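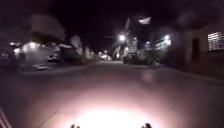

Ticket 344: Drop front on walnut secretary will not sit level, lock will not catch
Opened by: Precious Mabaso
Assigned to: Kenji Brannigan, Awwad Furniture Restoration
Status: Closed
Opened: Dec 26, 2024

Precious Mabaso wrote:

Hello, and I hope everyone at the shop had a good holiday! I bought the walnut drop front secretary from you in the fall (the one with the pigeonholes and the little door in the middle, which my whole family has fallen in love with). It rode up from Durkovport very nicely wrapped and looked perfect when it came in. For the first few weeks I kept it in the hallway and everything worked.

Then we moved it into the front room so I could write my cards at it, and now the writing surface slopes down toward the left when it's open. A pencil will roll right off. When I close it, the right corner meets the case first and I have to push on the left corner with my palm to bring it in. The key turns but the bolt doesn't go into its slot, so the front drifts open again unless I wedge a folded envelope in the top. I haven't forced anything and I haven't oiled anything either, because my aunt told me to leave it alone until I had talked to you.

Is this something I can fix at home, or does it need to come back? I would hate to put it on a truck again.

Kenji Brannigan replied:

Hi Precious, thank you for writing, and please thank your aunt for me, that was very good advice. Oil in an old lock mostly gathers dust and then you have two problems.

I remember that desk well, I had it on my bench for most of a month. My first thought is the floor and not the desk. These tall cases are heavy at the top, and if one foot is low the whole carcass leans over into a slight diamond shape. The front is still square, so it no longer matches the hole it's meant to fill. Could you try a few things for me, in this order?

Take everything out of the pigeonholes and the drawers, books especially. Set a level on the top of the case, side to side, then front to back. Write down which way the bubble goes. After that, try sliding a piece of card under each foot and tell me if it goes in anywhere. Then open the front with both support arms pulled all the way out, and let me know if the front touches both of them.

Please don't tighten any hinge screws yet, even if one looks proud. The walnut along that edge is old and a stripped hole is a bigger job than a crooked door.

Precious Mabaso wrote:

All right, I have done my homework! There was a good deal more in those drawers than I expected, so it took me most of the afternoon, and I found a fountain pen I thought I'd lost for good.

The bubble goes to the right on the top, so I take it the left side is low. Front to back looks fine. The card slides under the front left foot easily and stops at the other three. With the arms out, the front rests on the right one and there's a gap over the left one. I can fit two playing cards in the gap but not a third.

One more thing, and I don't know if it matters. The left arm feels looser than the right when I pull it out. It wobbles up and down a bit.

Kenji Brannigan replied:

That's a lovely clear report. I wish they were all like that.

So the foot is hanging, and the case is twisting down toward it. I'd shim that one first. Use a thin piece of hardwood if you have one, or the plastic tapered kind from the hardware store, and have someone lift the corner for you while you slip it in. Lift from the bottom rail, please, never from the writing surface or the molding. Check the level again and then leave it a full day before you judge the front. A case that has been leaning takes a while to relax.

The loose arm does matter. I asked Unathi Le Roux, who did the runners on that piece, and she says the left one had a new strip of maple glued along the bottom of its channel. If the strip has come away, the arm will drop at the front end. With the arm pulled right out of the case (it will stop, then lift up a little and it comes free) you should be able to shine a flashlight in and see a pale strip. Is it lying flat?

Precious Mabaso wrote:

Shim is in, my neighbor Sibusiso Mabuza held the corner for me and was very patient about it. The level reads true both ways now. I waited the day as you said.

The front closes so much better! Both corners meet together and the key threw the bolt on the first try, I may have clapped. It still slopes a tiny bit when open, though. I took the left arm out and the strip is there, but the front end of it lifts when I press a fingernail under it. The back end is tight.

Kenji Brannigan replied:

Wonderful news on the lock. The strip is our repair, so it's our job to put right, with no charge to you. You could glue it yourself, but I'd rather it was done with hide glue so the next person can undo it, and the stuff is fussy in a cold room. Zanele Xaba does our house calls and will be out your way in January. She'll bring a pot of it, and a small clamp that fits down the channel. It needs to stay clamped overnight, so she'll leave the clamp with you and you can mail it back whenever you like.

Until then please use the desk closed, or only lean lightly on the right side when it's open. No typewriters!

Internal note, Zanele Xaba:

Visit done. Cleaned old glue off the front 2 inches of the strip, reglued, clamped. Customer removed the clamp next morning and phoned to say the front now touches both arms. Swapped her plastic shim for a walnut one, waxed both arms, nothing on the lock. Hinge screws all sound. Clamp still to come back.

Ticket closed by Kenji Brannigan.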